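The Rules of the Laundry Room

The rule book at Zadwood is 2 pages long, printed on both sides of one sheet and kept in a plastic sleeve that has already gone cloudy. It concerns the correct way for a robot to do the wash. It took the better part of a winter to write, and the longest argument in it was over the word "near."

Zadwood is a testing house in Gerkutdale, a town whose other industries are gravel and a very good bakery. For most of its life the company checked ladders, garden gates and the sort of folding chair that bites. Then the people who build household robots started calling, wanting to know if their machines could be trusted in a home, and Zadwood had to admit that its chair standards did not quite cover it.

What it had instead was plenty of paper written for factories. Factory rules are sensible things. They tend to assume a fence, or at least a painted line, and a worker who has had some training and is wearing the right shoes. A laundry room has a sock on the floor. The person who walks in is carrying a phone and a bowl of cereal, and the dog comes in behind.

So the house wrote its own code of practice and named it Sirkden, after the street the building is on. Any maker can use it. A handful do, and the rest send long emails about it.

Start with "near." An early draft said a robot must slow down when a person is near. One maker took this to mean arm's length, and another measured from the middle of the robot, which is handy if your robot is wide. The current text gives up on the word completely. It says the arms must be slow enough to stop before they touch anyone who comes through the door at a walking pace, and leaves the maker to prove it. Zadwood's testers do the walking. They have become connoisseurs of doorways.

Then there is the matter of hands. Under Sirkden, a gripper that isn't holding anything must be open and in plain view before the next job begins. Makers grumbled that this cost them time. It does. It also means anyone standing there can tell at a glance that the robot hasn't got hold of a sleeve, a zipper or the cat.

The basket rule reads as though it was written by somebody's mother. One basket, on the floor, in front of the washer, with clear floor on the side the arm will come from. No baskets on top of the machine, and none balanced on a stool. The clothes go in as they would at home, in a heap. Some early demonstrations featured shirts folded like hotel napkins, and the code now forbids this in a sentence of unusual bitterness.

Red clothing with white in it gets a paragraph of its own. The code asks what the robot will do about a garment that is both the culprit and the victim, and accepts only two answers: follow the care label, or stop and ask. Guessing is listed as a fault, in the same column as dropping the detergent. Readers who have owned pink undershirts will feel this is about right. 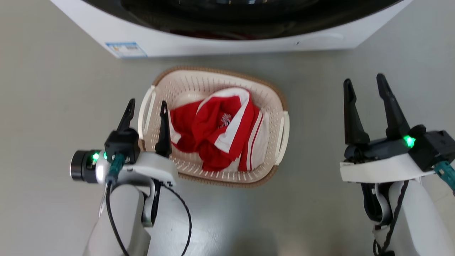

What the makers say

Granström, which builds arms for other people's robots, keeps a running list of complaints about the code and is cheerful about sharing it. The list had reached 3,290 words when we saw it, making it a good deal longer than the thing it complains about. Much of it is fair. The company would like the stopping test done on carpet as well as hard floors, and it would like "heap" defined. Zadwood has agreed to the carpet.

Its biggest objection is to the pause. Before reaching for a washer door, a robot must hold still for up to 2 seconds, long enough for a person to see what is coming and say no. Granström calls this theater. Zadwood calls it manners, and points out that people do it too, hovering at the door while they try to remember if there's a tissue in a pocket.

There is a pocket rule, by the way. It is the shortest in the code: "Check them." Every maker has so far asked for an extension.

A revised edition is due in March. It will cover dryers, lint and the question of who gets told when a sock count comes out odd. The testers were hoping to keep it to the same single sheet. They have started by making the margins smaller.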